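Up early. The Schnyder sliders for the back room came on the truck at 7, two panels instead of three. Rhys rang Pernimthorpe and they say the third is May now. Opening measured again at 1,595, so the frame order stands.

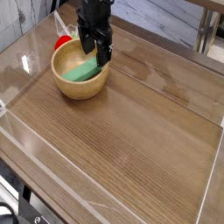
Sill pan still has to be sorted before any track goes down. Chaminda wants it recessed 18 mm and I'd sooner go surface mounted and keep the drainage simple. For the trim colour I'm leaning to a golden beige like the wooden bowl, with a bit of gloss. Aroha prefers grey. Paid the 80 dollars for delivery.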